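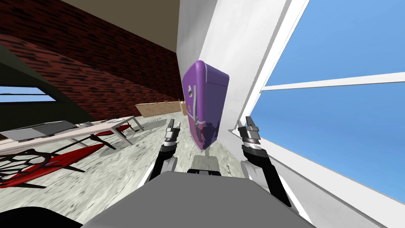
Both arms up at the purple fridge, simulated room.

26 January 2024

Spent the day being an accountant, a job I was not hired for and have not been forgiven for doing badly. The equipment plan for Stumley is due and I had told everyone it was nearly done. It was nearly started.

What I had this morning was a spreadsheet with the word ARMS in the first cell and a lot of confidence below it. By lunch I had three versions of the spreadsheet, two of which disagreed about tax.

The short version is that everything we do now happens in simulation, where arms are free. Want another pair, copy and paste. Want a refrigerator, there it is, in purple, with a silver handle. I have gotten very used to this way of shopping. In the real world a refrigerator has to come up in the elevator, and the elevator at Stumley has opinions about anything wider than a desk chair.

So, the plan. Two arms from Briver, one mobile base, two sets of fingers, mounts, cables, one emergency stop that I want to be large and red and within reach of whoever is standing closest to the door. The Briver quote came in November and was good for sixty days. I have now learned to count to sixty. I wrote to ask if they would hold the price and got back a very warm email that did not contain the word yes.

The quote also has a line called "commissioning" that costs $3,074. I asked what it covers. It covers a person coming here and turning it on. I have turned things on before. I asked if we could leave that line out and was told of course, and that the warranty would then be leaving with it. Commissioning stays in.

Fingers are their own sad story. The ones in our simulated setup are slim two-finger things, and they never bend or wear out, and when they go through a tabletop they come back out the other side in perfect health. Clarnum sells a gripper that is close enough, I think, and sells the pads separately, in packs, like coffee filters. I put down four packs. Then I thought about how often we drive the fingers into furniture and put down 16. Then I thought about the person who has to approve this reading "16 packs of finger pads" and asking me about it in a meeting, and I left it at 16 anyway, feeling brave.

Had the simulator running on the other monitor most of the afternoon. I told myself it was for checking reach, and for part of the time it was. The question on the table is whether we need the long arms or can live with the short ones. Short is cheaper by enough to pay for the base cover, the spare cables and a decent lunch. Long will get to the top of a fridge without the base having to shuffle in so close that it can't back out again. I kept nudging the thing forward to see what was left between the grippers and whatever was in front of them, then writing down "tight" in a column meant for numbers.
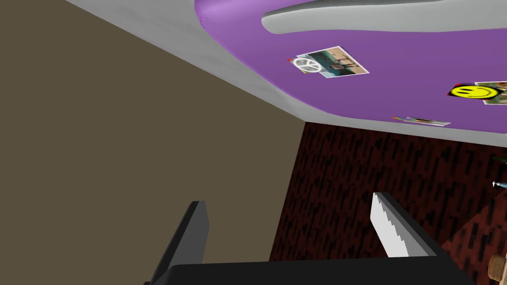

By four o'clock I had gone over to the long arms. I am not proud of how I got there. I would like to say I weighed the cost per inch. I was mostly tired of backing up.

Long arms bring the next problem along with them, since they want more room to swing, and the room we've been promised is at the Sotomayor building, second floor, the one with the pillar. I have paced it out twice. The pillar was in the same place both times. If the safety tape goes where the guidance says it should go, the people will be standing in the hallway and the robot will have the windows. Maybe that is fair. It will be doing most of the work.

I also have to furnish the room, and this is the part that has been quietly eating the budget while I fretted over arms. We need a table. We need chairs, because homes have chairs and because chairs are what everything bumps into. We need a counter and some kind of fridge. I looked at used fridges for most of an hour and have strong feelings about door handles now. A vertical bar handle is what we've been working with, so a vertical bar handle is what I want, and it seems that every used fridge in the county was made for people who enjoy hooking their fingertips under a plastic lip. I found one with a bar. It was white, it had a dent, and the listing said "runs loud." Asking price $200. I put it in the plan as "test fixture, appliance, qty 1," which makes it sound as if I know what I'm doing.

Purple was not available. I did check.

Then the computer. I had forgotten the computer. I had a whole plan for two arms with nothing to tell them what to do, and I found this out by reading my own summary aloud, a habit I recommend and also dread. The machine under my desk can run the simulation or it can run the heater in my office by way of its fan, and I don't believe it can take on a pair of real arms besides. So in went a workstation, and up went the total, and I got up and walked down the hall and looked at the vending machine for a bit.

Contingency: the form allows 20 percent. I have never seen a plan that didn't use all of it before the boxes were open. Last time ours went on a power outlet. One outlet. It turned out very nice. I took the whole 20 and wrote "electrical" beside it, so at least I'll be surprised by something else.

Things I moved to next year without a fight: the second base, the wrist covers, the ceiling rail, the nice stools. Things I moved to next year and then moved back when I saw how the rest of the page looked without them: the emergency stop with the wireless remote. I can already hear the question. Do you need it to be wireless? I do. I have seen myself run.

I keep circling one idea and may as well put it down here where it can't be forwarded. We could wait. Another six months in simulation costs us electricity and a license fee, and every week of it is a week of not bending anything. The plan is honest enough about the money, and less so about my suspicion that we'll unpack the arms in the fall and spend until spring finding out that the floor isn't level. But the Briver price isn't going down, the room at Sotomayor will go to some other group if we leave it sitting, and I am tired of opening a fridge that has no food in it.

Sent the thing at ten to six. Noticed at six that the fridge delivery isn't in there. Will ask on Monday whether anyone has a truck.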